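Chapter 4
Shared Water: Rivers, Rights, and Rules

Every settlement that depends on a river must decide who may take water, how much, and when. In the Westeo Valley, farmers settled these questions by custom long before any law was written. Each family opened its gate on a fixed day, and disputes were heard on Thursday mornings at the mill.

The arrangement held while the valley had 1180 residents. Once the town of Wernura grew past 3000, the old schedule left the lower farms short by midsummer. Flor Lozano, the district's first water clerk, began keeping a written record of every gate.

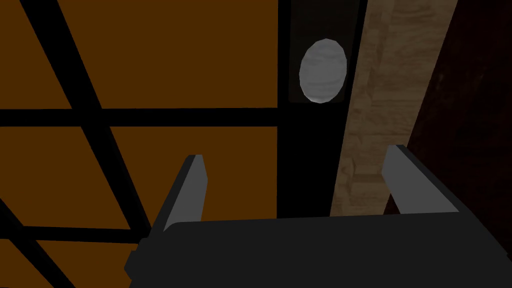
Her ledgers changed the nature of the argument. Upstream and downstream users could compare what they had received, and the district soon adopted a rule that shortages would be divided in proportion to land under crop.

Section 4.1 examines customary rights. Section 4.2 follows the case of Pacheco v. Putard Mills, in which the rule was first tested. Students should review the terms "watershed" and "allotment" from Chapter 2 before continuing.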